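Sorting the blocks, 8th January

In the first days of the year I like to put order in the small things, because for the big things I have no courage yet. This time it was the box with the shape blocks. The box is from Ellier, it has three compartments, and for a long time everything lay in all three of them together.

I first poured all of it on the carpet, and this was a mistake. On a carpet with a pattern you do not see what you have. A piece rolls under the sofa and you find it in February. So now I take only one handful at a time and I put it on a board of light wood. The stripes of the wood are quiet for the eyes, and every color shows itself well.

My question was always the same: do I sort by color or by shape? The color is faster. But when a child wants to build, he does not ask for "a red one", he asks for one that can stand and carry another one. A cylinder carries well. A cube also. A triangle must be the roof, or it must lean on something. The stars I love the most, and they are the least useful for a tower.

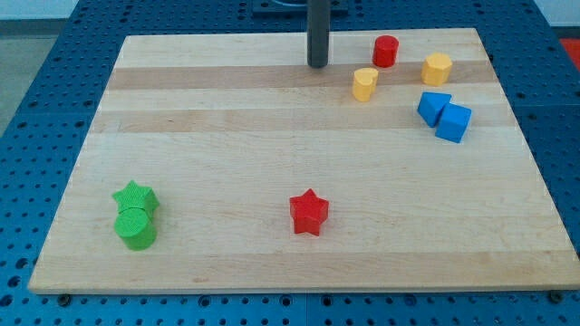
I decided finally for the shape. In the first compartment go the cylinders, in the second the cubes and the triangles, and in the third everything that has more corners, so the stars and similar ones. It took me one evening with tea, and I must say it was a very pleasant evening.

For the lid I wrote small labels with a pen, but my handwriting is not beautiful and I will write them again. I also want to find a cloth bag for the pieces that do not fit, maybe from Skillik, if they still have the gray one. Next I will do the drawer with the crayons.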